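3.2 Sanctions Exposure in Intermediary Ports

The transit state of Berkunus is treated in most of the policy literature as a passive conduit. Our coding of ministerial statements suggests a more active role. Between the first round of export restrictions and the August review, the government in Berkunus issued 11 statements on dual-use goods, and 3 of these contradicted guidance already given to its own customs service. We code a statement as contradictory when it permits a category of goods that standing guidance holds for inspection.

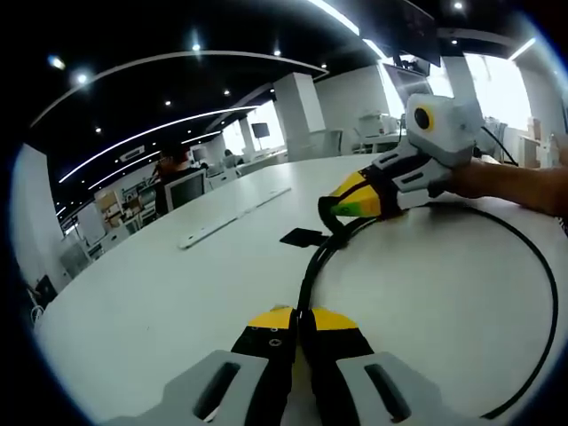
Figure 4. Cable handled with two grippers on a white tabletop.

Dual-use classification is the point at which foreign ministry and customs positions diverge most often. The port authority at Skosonport applies an end-user test, while the ministry applies a test based on the item alone. Under the item test, a product as ordinary as the black cable in Figure 4 falls outside control unless its rating places it on the schedule. Under the end-user test, the same cable may be held if the consignee is listed. The Drondeo agreement did not settle which test has priority, and the annex on transit cargo refers to both.

We reviewed 500 transit declarations filed at Skosonport under the agreement. Around 40 were referred to the ministry for a ruling. Referral was more common where the consignee had changed after loading. Following the Takagi framework, we treat referral as a signal of bargaining between agencies and do not read it as a measure of enforcement. Declarations withdrawn before a ruling are kept in the sample and coded separately in Section 4.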